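Leris Tabletop Sorting Study: Set-up Guide
Section 4. Preparing a sorting trial

Before you begin, read Section 3 about the emergency stop. The trial protocol was written by Giuliana Mosquera for the Jamcombe laboratory, and the same steps are used in Sarıgül.

4.1 Laying out the objects

1. Clean the tabletop with a dry cloth.
2. Stand the containers near the wall, with the open side up.
3. Put the drink cans on their sides in front of the containers. The direction of each can must follow the layout card of the trial.
4. Check that the colored markers are still flat on the table. Replace any marker that has a lifted corner.
5. Open the wrist view in Fisinard and confirm that both fingertips are inside the picture.

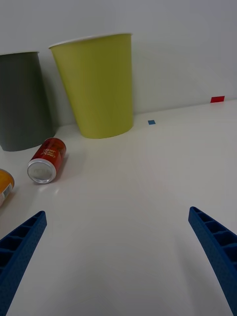

What should I do if a can rolls after I have put it in place?
Wait until it stops, put it back by hand to the position on the layout card, and start the check from step 3 again. Do not begin recording while the can is moving.

Note: The color of the container is part of the instruction given to the policy. If you exchange two containers, you must also change the layout number in the trial form.

4.2 Moving to the start pose

6. Keep your hands outside the work area.
7. Select "Start pose" and wait for the tone.
8. Look at the fixed view. The gripper should be higher than the rim of every container.

Caution: Check the camera cable each time the arm has changed its pose. It must have a free loop and must not be pulled tight at the elbow.

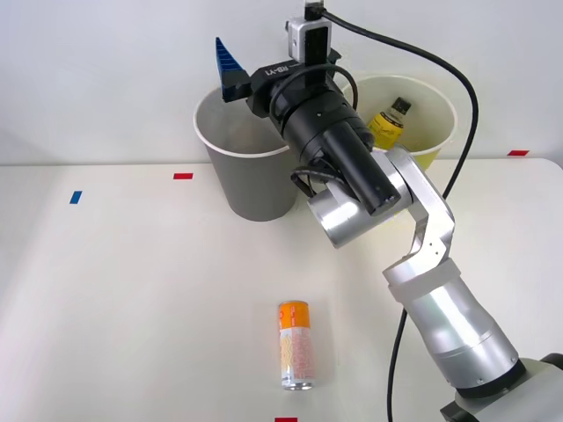

9. If the height is correct, press "Record". One trial is limited to 19 seconds of planning time, and after this the software counts it as a failure.
10. Write the result in the form before you touch any object.

Note: The first study had 3,391 trials, and 445 of them were excluded at review. Most of the excluded trials had a wrong layout number, so please check this number 2 times. Questions about excluded trials go to Martti Harju.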